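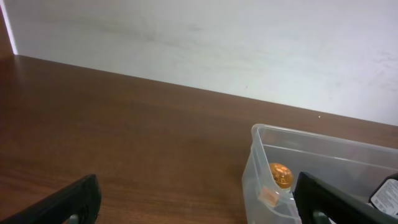
One of our track inspectors put it this way when we asked what kept her at Zeltden: you spend a cold February night checking rail fastenings on a curve, and the next afternoon you ride over that same curve with a coffee in your hand. She wanted that to go into the ad, so we put it first.

Zeltden Rail Maintenance is looking for a Track Geometry Technician to join our team in Vurar. We look after 189 miles of freight and regional passenger line, including the Claeys branch, with its tight curves, old timber ties and a lot of character. If you like railroads, being outdoors and working out why a piece of track won't stay where it was put, we'd love to hear from you!

What you'll be doing

You'll walk and ride the line with our inspection crew, measuring gauge, cross level and alignment. Back at the office you'll compare your readings with earlier runs and help decide where the tamping crew goes next. This year we are also replacing 1,125 ties between Vurar and Drerkex, and you'll be out there checking the work as it's finished.

The job is 40 hours a week. Most shifts are days, but some work can only be done between trains, so expect a stretch of nights now and then – usually in late winter. Night hours are paid at a higher rate, and you'll have your schedule well in advance.

What we're looking for

A year or two in track work, surveying or civil construction is great. Military or utility experience counts too. You need a valid driver's license, you should be comfortable walking several miles on ballast, and you should be able to write a report that a foreman can use the next morning. Roadway worker protection training is provided, so don't worry if you haven't had it.

Pay and benefits

Starting pay is $38 an hour. We offer health and dental coverage from your first day, paid vacation, a boot allowance and paid time for classes. Several of our supervisors started in this same position, and we hope you'll want to move up too.

How to apply

Send a resume and a short note about a job you enjoyed to the hiring desk at our Vurar office by 3 September 2025. Interviews are held at the yard and include a short walk along the track – bring sturdy shoes. We'll lend you a vest and a hard hat.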